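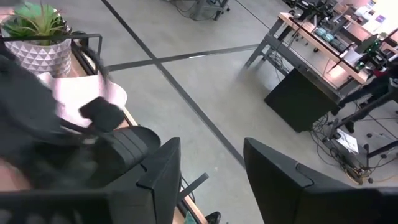
Crossing strips of dark tape on a concrete floor.

Brarmont Floor Marking Notes

A plain-text set of notes on floor marking in small workshops, put together by Fabian Stöckli. It covers tape, paint and the layout of walkways. The set holds 300 notes from two sites, Karaca and Punow.

Contents

notes.csv – one row per note
sites.csv – one row per site, with floor type and year laid
terms.txt – short list of words used in the notes

Fields in notes.csv

id: number, not reused when a note is dropped
site: Karaca or Punow
kind: tape, paint or other
width: in centimeters, mostly 5
state: good, worn or lifting
remark: free text, up to 2,000 characters

Known gaps

Punow stopped recording width in September, so 9 rows have that field blank. The Karaca notes use "aisle" and "walkway" for the same thing. Colors were written down by eye and should not be matched against any paint chart.

Use

Free to copy and change with credit. The notes are not safety advice – check local rules before you mark out a floor. Send corrections with the note id in the subject line.

Contact: Skeltex data desk | © Skeltex | Back to top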